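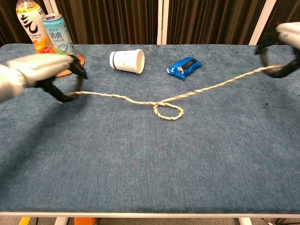
NOTICE TO RESIDENTS OF THE LOWER PARISH

Concerning the Prandley Ferry and the Retirement of Its Bell

Issued by the Office of Crossings, Masby, Thursday, July 11, 2024

The Office of Crossings gives notice that the bell at the Prandley landing will be rung for the last time at the close of service this evening. Residents who have relied on the bell for purposes other than the ferry are asked to make other arrangements.

The Office is aware that such purposes exist. In the period set aside for public comment, it received 44 letters. Of these, 6 concerned the ferry. The remainder concerned bread, the feeding of hens, the taking of medicine, and in one case a marriage, the parties to which had for many years agreed to stop arguing when the bell rang and wished to know what the Office proposed in its place. The Office has no proposal. The letter has been placed on file.

Background

The bell was hung by order of the Office 100 years ago, after the ferry left without the district nurse. The order stated that it should be rung before each departure "for as long as is decent." No length of time was given. Successive ferrymen have interpreted the phrase according to their own natures, and the Office has not found it necessary to correct them.

The present ferryman, Mr. Diarmuid Geraghty, rings it longer than any of his predecessors. When this was raised with him at his annual review, Mr. Geraghty stated that he was waiting for Mrs. Costello. The reviewing officer noted that Mrs. Costello had moved across the river to Zernutmont in October and had no further need of the crossing. Mr. Geraghty replied that he knew this, having carried her furniture.

The officer asked for whom, in that case, he was ringing. Mr. Geraghty said that the wind was mostly from the west, and that she had a kitchen window on the river side. The officer recorded the answer as "operational reasons."

The Replacement

A printed timetable will be posted at both landings. The ferry will leave at the times shown. Passengers are advised that a timetable can't see them running down the hill, and they should leave home earlier than has been their custom.

Mr. Geraghty has been instructed in the use of the timetable and has signed for his copy.

Correspondence Received After the Closing Date

One further letter reached the Office on the morning this notice was to be printed. It was written on the back of a seed merchant's bill and bore a Zernutmont postmark. Under the rules, a letter received after the closing date may be acknowledged but not considered. It is acknowledged here.

The writer states that she does not use the ferry. She states that she had not known, when she took the house, that the bell could be heard from it, and that for the first week she had found it a nuisance. She asks whether the bell must be destroyed or whether it might be sold. She has 4 hooks in the beam of her porch, one of them very strong, and would pay a fair price. She adds that she would need someone to bring it over and hang it, and that she supposes this would take him most of an afternoon.

Disposal of the Bell

The Office has reviewed its powers. Equipment removed from service may be sold to any resident of either bank, provided that it is delivered by an employee of the Office and that the employee satisfies himself that it is properly installed. The rules set no limit on the number of visits that may be needed for this purpose.

The bell will be taken down tomorrow. There will be no afternoon sailings. Passengers wishing to return from Zernutmont should inquire at the porch of the second house above the landing, where the ferryman may be found, and are requested to knock.

By order,
The Clerk of Crossings
Masby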